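Workshop floor: glossy green coating meets speckled tile, plus everything is dusty. Where do I even start?

Posted in Home & Workspace > Floors and Cleaning
2,058 views

tirnov_back_room

Hi all. Quick one, typing this on my break. Took over the back room of a shared workshop in October and it's my job to get it usable. The floor is my main headache. Most of it is a dark green glossy coating, shows every footprint. Then on one side it changes to light gray speckled tile. Two floors, two ways of cleaning, as far as I know.

The rest is clutter. Black table with a dusty top and things that got put down on it and stayed there. Cables lying on the floor on both sides of the room. A cabinet with electronics bits and more cables. Pallet on the floor. Boxes. Printer back by the wall behind the table.

What I did so far: swept once, mopped the green part with dish soap and hot water. Dried with a kind of film on it. Squeaky in some spots and smeary in others. Did the same on the tile, that came out fine, so it's not the mop I think.

What I want to know:
- what takes the film off the green without killing the shine
- do I clear the table first or the floor first
- what to do about cables I don't want to unplug
- is it OK to leave a pallet straight on a coated floor

Budget is small. I have a Caruso flat mop, two buckets, a shop vac that mostly works. No money for a floor guy. Also can't shut the room for more than one afternoon, people need in there. Tuesday is the only day it's quiet.

Narendra Chaturvedi

OK so I did floors for a living for 7 years, mostly school gyms and light industrial. Typing fast, sorry for typos.

The film is soap. Dish soap on a gloss coating pretty much always leaves something behind, and the more you use the worse it gets. It also grabs dust, so the floor looks dirty again by the next morning. Your tile is speckled so you don't notice, but it's probably on there too.

Order for one afternoon. Don't start with the floor, whatever you do. Dust goes down.

1. High stuff. Tops of the cabinet and the machines, then anything with a flat lid. Dry microfiber, not wet. Wet dust on a rough surface turns to paste and you'll be at it all day.

2. The table. Take it down to bare. I mean everything off, including the pouch, the spray bottle, the tubs and that box with the rod sticking out. Check what's in the purple bucket before you tip it anywhere, if it's a powder or a plaster type thing it does NOT go down a sink. Lid on it or bag it. Vacuum the table top first with the brush head, then a damp cloth, then a dry one. The crumpled cloth can go in the wash or the trash, don't clean with it.

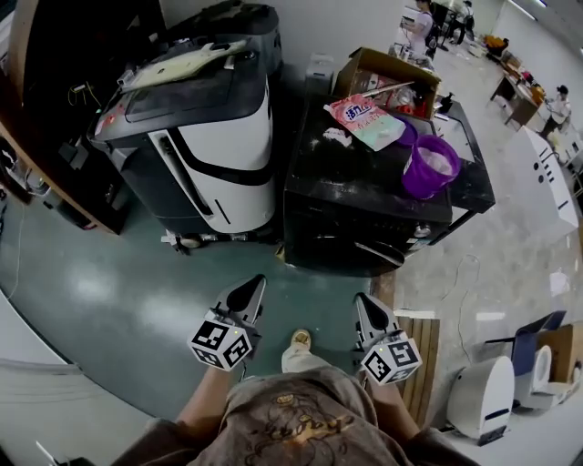 3. Cables. You don't have to unplug anything. Lift the loose runs off the floor, loop them over the nearest leg or shelf with a velcro tie, and mop under. The long white one on the tile side is the one that'll trip somebody. Run it along the wall if it reaches. The thin one over by the cabinet, same deal. The tangle on the cabinet shelf is a seperate job, leave it for another day or you'll lose the afternoon.

4. Pallet. Get it off the coating. Grit gets under the boards and every time someone kicks it you've got a new scratch. If it has to stay in the room, stand it against a wall where nobody walks, with cardboard under it, or screw felt or rubber feet on. On the tile it matters less but it still traps dirt.

5. Vacuum the whole floor. Soft head, not the bare metal tube. Go slow where the two floors meet, that joint is full of crud, I guarantee it. Crevice tool.

6. Now mop. Two buckets, good, you've already got them. One with a neutral pH cleaner, mixed WEAK, weaker than the label if anything. One with plain water. Green side first, wring the pad till it barely drips. Then again with plain water only. Change the water when it goes gray. You might need to do the plain water pass two or three times the first time, because you're lifting the old soap.

7. Dry it. People skip this. An old bath towel under a flat mop works great, walk it backwards to the door.

No vinegar, no ammonia, no steam. Any of those can dull a coating. If a patch still looks cloudy after all that, try a bit of isopropyl on a cloth somewhere hidden first — behind the cabinet or so — and if it clears, it was residue. If it doesn't, the coating is worn there and you're looking at a recoat, different conversation.

And wheels. Anything on casters, wipe the wheels. Else you roll the dirt right back across a clean floor.

skelletti_garage

mostly agree w/ above but you don't need special cleaner. I use plain warm water and a splash of rubbing alcohol on my epoxy, been doing it for ages, looks fine. Saves you a trip.

Would put a mat at the door too. Half of what's on a shiny floor walked in on somebodys shoes. Get the rubber backed kind but lift it to dry underneath, mine left a mark.

Also tape the cable if you can't route it. Gaffer, not duct. Duct leaves goo.

cernbridge_mo

Just rent a floor machine?? We had one at my old job, 3,000 square feet done before lunch.

tirnov_back_room

Mo, no budget, and you couldn't turn one around between all the stuff in there anyway.

Narendra, thank you, this is exactly it. Did a test patch by the table with only plain water, twice, then towel. Night and day. Picked up the neutral cleaner, will do the full thing Tuesday. Pallet is going out, asked around and no one wants it. Bucket has been moved to a shelf with a lid on till I find out whose it is.

One more thing, does the tile need sealing? Or leave it?

Narendra Chaturvedi

Leave it. Put a drop of water on it, if it beads you're good. If it soaks in and goes dark, come back and post again.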